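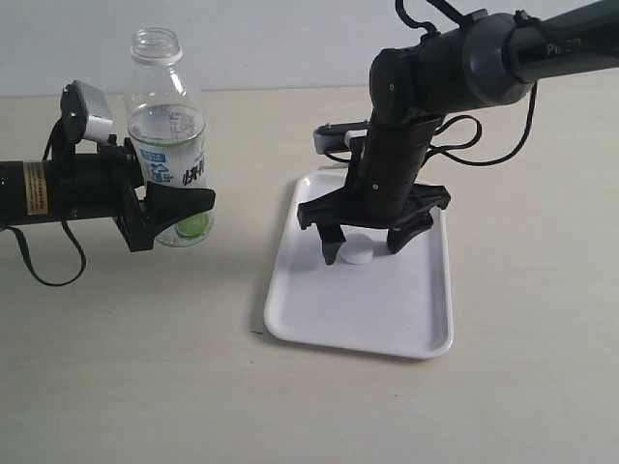 mossy_stoop wrote:
I would never get away with a single tray, I'm afraid. In our house one tray means one heap, and by the end of March the heap has a takeout menu on top and a property tax bill at the bottom. I've read through your plan twice and I like nearly all of it, but please think about splitting things up the minute they come through the door. Bills go in one place, things to read go in another, and school papers get their own spot – a clipboard on a nail works fine for us.

papertrail_901 wrote:
Thank you for reading all of that, I know it was long! I should have said that the two-spot idea is what I'm trying to get away from. We had the Dasulholm wall rack with five slots, each with a nice little label, and everyone in this family put everything in the front slot. For three years! I'd be standing there before breakfast pulling a library notice out from behind the gas bill. So my thought was one plain white tray on the table against the wall, everything goes in, and after supper I sit down with a cup of tea and deal with it. No sorting until I'm in a chair.

kettle_and_quilt wrote:
I'm with papertrail on this one. My mother did the same thing with a cake tin and I don't remember her ever losing a letter. What made it work was that the tin was small. If the lid wouldn't go on, she had to sit down and do her mail, and that was that, even with company in the next room.

mossy_stoop wrote:
A small one I could believe in. What worries me is the evening you don't sit down. You get home late, somebody has a fever, and then it's two evenings, and then you have a deep layer of stuff you're scared of. I've been there, and it cost me a late fee of 38 dollars on a bill I had the money for the whole time. I still get a bit hot in the face thinking about it.

lantern_slope wrote:
Jumping in from the other side of the fence. Has anyone here gone all the way and scanned everything? I bought a secondhand scanner last winter and put 800 pages through it while listening to ball games, and it was a lot more pleasant than I expected. The file box went from full to nearly nothing. I kept the house papers, the birth certificates and the car title, and shredded the rest in the garage (the dog hated every second of it).

kettle_and_quilt wrote:
I'd be careful with that, lantern. I scanned my recipes and a lot of old letters a while back and then couldn't find a thing, with every file called scan one, scan two and so on. Paper I can at least flip through. Did you name yours as you went?

lantern_slope wrote:
I did, yes, with the year first and then who it came from, so it all lines up by itself. I'll admit the first 80 have terrible names and I've never gone back to fix them.

papertrail_901 wrote:
I love the idea of the scanner but I know myself, and it would turn into one more thing with a stack sitting beside it. Maybe next winter. What I do need is a shredder, and the one we have (a Vokell, a wedding present) jams if you so much as show it a staple. Does anybody have one they like?

hedgerow_again wrote:
Skip the shredder! The copy shop in Fedley has a locked bin and they charge by the pound. I keep a grocery bag on the cellar stairs and take it over when it's full. Check what's near you, plenty of places do it.

mossy_stoop wrote:
Seconding the bag. And papertrail, I've been a little hard on your tray, so let me offer a middle road. Open the mail standing over the recycling, every single day, and only let the paper you need into the tray. Envelopes, flyers and those thick Czerwiński garden catalogs never get as far as the table. It takes me less time than boiling an egg.

papertrail_901 wrote:
The catalogs are staying, mossy, I read them in the bath! But the rest of it I'll try. The recycling is out on the back porch at the moment, so I'd have to move it up by the front door, and there's a boot rack in the way. I'll measure tonight and see whether the boots can go under the bench.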